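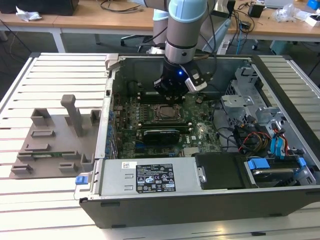 Open tower on its side, CPU socket empty, graphics card still seated.

Memory errors that only show up in March

The file server in my back room, hostname grikska, started logging corrected memory errors again this spring. It did the same thing last year and I blamed the power supply. The supply has been replaced and the errors are back, so that theory is dead.

Setup: 4 sticks of ECC memory, two per channel, all bought together. The machine runs a nightly scrub of the storage pool at 2 a.m. and is otherwise idle. Errors cluster during the scrub. Over one week I counted 31, every one of them on the same channel.

I swapped the sticks between channels and let it run. The errors stayed with the channel, which clears the sticks and leaves the slot, the board traces or the memory controller. Clodagh Nic Aodha suggested reseating the processor, on the grounds that uneven pressure on the contacts can drop a memory channel or make it marginal. I had tightened that cooler by feel. I redid it in a cross pattern, half a turn at a time, and the count for the following week was 2.

Two is still more than zero. The remaining suspect is temperature. The radiator in that room is switched off in March and the window gets opened at night, so the board cools down and then the scrub loads it hard – a bigger swing than it sees in January. Jinlong Liao thinks this is nonsense and that I should drop the memory clock one step. I have now done that too, so whichever of us is right will be hard to establish.

Next change is a log of board temperature every minute, written next to the error counter.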